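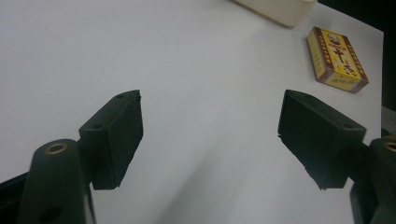

Jun 10, 2023. Darura line, small box packing. 88 picks on the white sheet, 17 misses, mostly flat boxes lying at an angle. Vorkard pads still too blunt for thin stuff. Try the Nurnier ones.

Packing crew down to one per shift from August, other moves to checking + restock. Less wrist pain, more standing around waiting on resets. They want a say in teh reset order, fair. Ask Sepp for quote, 26 pads.

Bushings: greese again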